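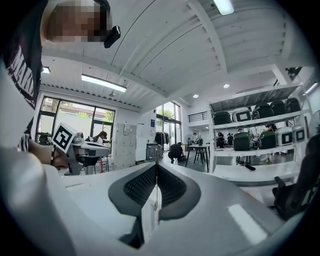
White walls, white ceiling, every light on.

Sep 13, 2018

What a day! I am writing this in bed with my socks still on and my shoulders aching, and I could not be happier. The workroom at Prinderow is finally starting to feel like somewhere I want to spend my mornings.

I'd forgotten how bright it is in there. After the old place on Lokby, where we had one bulb and a window facing a brick wall, walking in under all those tubes is like stepping outdoors. I love the big white beam too, the way it cuts across the ceiling on a slant. Rehema says it makes her think of a boat turned upside down, and now I can't see it any other way.

We got through 12 cartons before lunch. The shelving is the best part so far. I put the paper on it by colour (yes, colour, Rohani argued for weight and lost) and the little jars up top where the light catches them. Then I changed my mind and moved the jars down again, and then the paper had to go up, and that was most of an hour gone. I didn't mind a bit.

Found the Hollenstein catalogue I've been missing since February! It was flat at the bottom of the carton marked CORDS, with my own handwriting in the margins. Page 21 has the grey linen I wanted for the cushions. I read it standing up and let my tea go cold.

Rohani wants to paint one wall a dark green. I said no at first, and then on the way home I kept picturing it — dark green behind the shelves, with the white everywhere else — and I think she may be right. I'll ask her for the name of the paint tomorrow.

Still to do: the 2 rolls of felt from Ulard, the drawer that sticks, something soft for the floor so we don't all hear each other's shoes. And a clock. I kept reaching for my phone to check the time and ended up reading messages instead.

Supper was toast and the last of the plum jam. Must buy more bread.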